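The Patient Trade of Teaching Hands

In Tolthorpe the working day of a robot begins in somebody's bedroom. There is no robot there yet. There is a person with a gripper in each hand, and a task written on a card, and a kettle that has just been switched on in the next room.

I spent most of February with the people of Dernance, a small company which collects examples for machines that should one day help in the home. They rent an office above a bicycle shop, but the office is mostly for coffee and for charging batteries. The true work is done in flats and houses, where the collectors pick up things, move them and put them down again, and the cameras on their tools remember how it was done.

Orvokki Suominen leads the collection. She came from a laboratory where a robot arm was guided by a person with a joystick, and she still speaks of that time with a tired face. "We had one arm, one table and one cup," she told me. "After half a year we had a system that knew this cup very well." When the cup was changed for a bowl, the arm closed its fingers on the air beside it.

With the hand-held grippers the robot can stay at home, so to speak. The collector sees directly what she is doing and feels through the handle when something is slipping. One short task, from the first movement to the last, is called an episode. On a good day a collector brings back 300 of them, and on a bad day the light is wrong, a battery fails, and she brings back far less.

Which tasks are worth recording? This question takes more of their meetings than any other. Cups and boxes are easy, and every group already has them. Dernance has turned to soft things: cords, straps, socks, the sleeves of shirts. A box has the same shape before and after you lift it. A cord takes a new shape every time you touch it, and the system must learn where to hold it while it is still changing.

I asked to try. The grippers are heavier than they look, and after five minutes my wrists wanted to rest. The difficult part is to forget your own fingers. I continued to turn my hand in a way that no robot wrist can follow, and Impi Juntunen, who was teaching me, deleted my episodes one after another without any cruelty. My best attempt was kept, but with the mark "slow".

She has her own opinions about speed. New collectors hurry, she says, and then they correct themselves at the last moment with a small jump. The system learns the jump too. She prefers a calm movement with one honest mistake in it, where the cord slips and is taken again, because a machine in a real home will also have to take things again.

In the evening the recordings go to Jarmo Pesonen, who cuts them and throws away what cannot be used. From the last set on cords, 419 episodes were left. He would not tell me how many there had been at the start – I think the number still hurt him a little.

The homes are chosen for their differences. A collector is asked not to tidy, and the bed stays as it was found. Orvokki is strict about this. A system which has seen only bare tables has no idea what to do with a patterned cloth, and most of us live among patterned cloths.

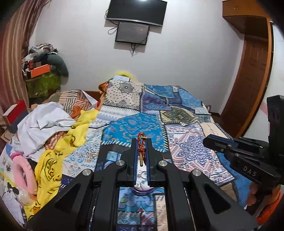
Lakshmi Fernandes is less sure that more homes are the answer. You can record every bedroom in the county, she told me, and the system will still copy the habits of the same few collectors, who all reach for a cord in the same manner. She would rather have 2 new pairs of hands than a long list of new addresses.

Orvokki did not argue when I repeated this to her. She has asked for money to train more people, and among them she wants somebody left-handed and somebody much older than the present team. The answer should come before summer.

Until then the cards are written for the next week. Straps again, and after them pillowcases, which Impi has already tried at home and does not look forward to.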